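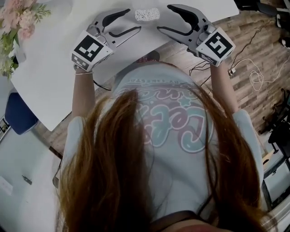 ホーム　バックナンバー　現場から　保守メモ　購読

5/2/26　文・Anil Kotian

手持ちグリッパーの整備手順を改めました

Gitentの左右一組の手持ちグリッパーについて、整備の手順を4月の終わりに書き直しました。前の版は昨年11月に急いでまとめたもので、パッドの交換と校正が別々の紙に分かれていました。今回は一組を机に戻してから再び使えるようにするまでを、作業の順に並べています。Mindeckの収集机を使っている人は、次の当番から新しい版で進めてください。

きっかけは3月にあった位置ずれの件です。左右の先端を突き合わせているのに、画面の上では先端どうしが13ミリ離れて表示される状態が続きました。最初はソフト側を疑い、Ploltanceのログを数日分読み返しましたが、そちらには問題が見つかりませんでした。原因は右側の手首寄りにある白いマーカーブロックで、固定ねじが一本ゆるんでいました。手で押すとわずかに傾き、離しても元の向きに戻りません。ねじを締めて校正をやり直し、表示は合いました。前の版では校正の前にブロックを触って確かめる項目がなく、ゆるんだまま校正して、翌日にまたずれるという流れになっていました。

●作業の前に

電源を切り、ケーブルを抜いてから始めます。抜くときはコネクタの根元を持ってください。左側のケーブルは短いので、机の縁から引くと根元に力がかかります。先に本体を机の中央に置き、ケーブルにたるみを作ってから抜くほうが楽です。

工具は引き出しの青い箱に入っています。六角レンチ、無水エタノール、綿棒、毛の出ない布、交換用のパッド、両面テープ、トルクドライバーです。Podualの、と以前の紙に書いてあったのはPoduvalの誤記で、トルクドライバーのケースにはPoduvalの作業室の札が付いています。使ったら向こうの棚に返してください。3月は返却が遅れて、先方の作業を一日止めてしまいました。

髪の長い人は束ねるか後ろに回してください。関節のすきまに髪が入ると、開閉の途中で引っかかる感触が出ます。先月、左側の関節を開けたときにも数本出てきました。使用中も同じで、下を向いて作業していると髪は前に落ちてきます。袖は短いもので構いません。長袖のときはひじの下までまくります。

●マーカーブロック

まずブロックを指で軽く押します。動いたらそこで止めて、先にねじを締めます。対角の順に仮締めをして、それから本締めです。規定のトルクは箱のふたの裏に貼ってあります。樹脂なので、手の感覚で「もう少し」と回すと座面が沈みます。一度沈んだブロックは締め直しても安定しないので、予備と交換します。

次に面を見ます。大きい面の黒い四角のマーカーは、乾いた布で拭くだけにしてください。エタノールを使うと印刷の縁がにじみます。側面の小さいマーカーも忘れずに拭きます。大きい面が手首のひねりで隠れたとき、Ploltanceはこちらを頼りに位置を出しています。前の当番表には側面の欄がなく、拭かれないまま指の脂で白い部分が曇っていました。

マーカーの角がめくれていたら貼り替えです。貼り替えたあとは必ず校正からやり直します。左右で図柄が違うので、封筒の表の「左」「右」を見てから台紙をはがしてください。取り違えてもソフトはすぐには警告を出さず、左右が入れ替わった記録が黙ってたまっていきます。昨年の秋に一度これをやり、半日分を捨てました。やったのは私です。

●ジョーとパッド

上側のジョーの厚い黒いパッドと、下側の細い指の内側に沿った黒い縁は、別の部品です。傷み方も違います。上のパッドは先に向かって薄くなっているため、先端側から減ります。下の縁は中ほどのカーブの部分が浮いてきます。

上のパッドは、表面が光ってきたら一度エタノールで拭いてください。拭いても滑るようなら交換です。古いパッドは根元側から斜めにはがします。先端からはがすと、のりがジョーに残ります。残ったのりは綿棒にエタノールを付けて取り、乾くのを待ってから新しいものを貼ります。貼ったらジョーを閉じ、布を挟んで一晩置きます。前の版には「30分」とありましたが、それで使い始めたものは翌週にずれていました。この時間は消してください。

下の縁は、浮きが先端まで達していなければ押さえ直して様子を見ます。先端に達していたら交換です。部品箱の縁材は長めに切ってあるので、貼ってから余りを落とします。刃は指の外側に向けて入れてください。右側の下ジョーは先がとがっています。余りを落としすぎると硬い部分が出て、やわらかい対象物に跡が付くことがあります。

左右のパッドは同じ日に替えます。片方だけ新しいと、小物を左から右へ渡すときに新しいほうへ引っ張られる感じになり、持つ人がそれに合わせて手を動かしてしまいます。この癖は記録にも出ます。Mindeckの机で比べたときは、片側だけ替えた日の受け渡しのやり直しが、両側を替えた日の2倍でした。

●関節

マーカーブロックとジョーの間にある灰色の丸い関節は、外からは拭くだけです。ふたを開けるのは、開閉が重いとき、戻りが遅いとき、音が変わったときに限ります。開けたらまず綿ぼこりと髪を取り、次に軸を指で回して引っかかりを探します。グリスは米粒より少なく付けます。前回の人が付けた量が残っていれば、足さないでください。

開閉を確かめるときは、一番開いた位置から閉じた位置まで、ゆっくり動かします。速く動かすと小さな引っかかりに気づきません。左右を並べて向かい合わせに置き、交互に閉じると違いがよく分かります。左が少し重いのは初めからで、調整の範囲に入っています。右が左より重くなったときが点検の目安です。

一組の累計は4月末の時点で776時間になりました。右の関節は途中で新しいものに替えているため、左右で使った時間がそろっていません。台帳では本体の時間と関節の時間を別の列に分けました。古い用紙に書いてしまった分は、私が写しておきます。

●校正

パッドの貼り替えが終わってから校正をします。順番を逆にしないでください。新しいパッドは古いものより厚く、閉じたときの基準が変わります。

机の上を片づけ、照明をいつもの明るさにします。窓側のブラインドは下ろします。夕方の光が斜めに入るとマーカーの白い部分が飛び、読み取りが切れることがあります。花や飾りを置いている机は、マーカーの見通しをさえぎらない端のほうに寄せておけば、そのままで構いません。

Ploltanceの校正画面を開き、左、右、両方の順に進めます。それぞれ、開く、閉じる、手首をひねる、の指示が出ます。ひねりは左右とも、大きい面が見えなくなるところまで回してください。途中で止めると側面のマーカーが登録されず、画面には「完了」と出ます。この表示の直し方はPloltanceの担当に問い合わせていて、返事はまだ来ていません。それまでは、完了のあとに詳細を開き、側面の欄に値が入っているかを見てください。

最後に左右の先端を机の上で突き合わせます。表示のずれが2ミリを超えたら、もう一度ブロックを押すところからやり直します。続けて校正だけを繰り返しても合いません。3月はこれに気づかず、同じ校正を何度もやっていました。

●足元と椅子

整備そのものの話から少し離れますが、床のケーブルについても書いておきます。机の右側は、充電用の白いケーブルと黒いケーブルが床に出たままになりがちです。椅子のキャスターで踏むと被覆の中で線が切れ、外からは分かりません。使わない充電器は抜いて箱に戻し、必要なものは机の脚に沿わせて留めてください。面ファスナーの帯を引き出しに足しておきました。

グリッパーを持ったまま椅子を引く人がいますが、一度机に置いてからにしてください。ひじが下がった拍子に、マーカーブロックが机の縁に当たります。3月のねじのゆるみも、おそらくこの当たりが積み重なったものと見ています。ブロックの角に小さな欠けがありました。

●記録の付け方

台帳の欄を減らしました。書くのは、日付、名前、替えた部品、校正後のずれの値、気になった点です。替えた部品がなければ「なし」と書いてください。空欄だと、見ていないのか替えていないのかが後で分かりません。気になった点は短くて構いません。「右、閉じ際に音」程度で十分役に立ちます。

写しは収集机の横の壁に下げてあります。以前の紙は私が回収しますので、机のマットの下などに残っているのを見つけたら渡してください。

●部品の残り

上のパッドは夏までの分があります。下の縁材は残りが少なく、Gitentに追加を頼みました。届くまでの間、浮きの軽いものは押さえ直しで使います。マーカーの予備は左が足りていて、右が足りません。右を使ったら、封筒を捨てずに台帳に挟んでおいてください。

次の定期整備は連休明けです。関節のふたを開けるところを見たい人は、前日までにAnil Kotianへ声をかけてください。机が狭いので、一度に入れる人数は当日調整します。

前の記事　次の記事　一覧へ戻る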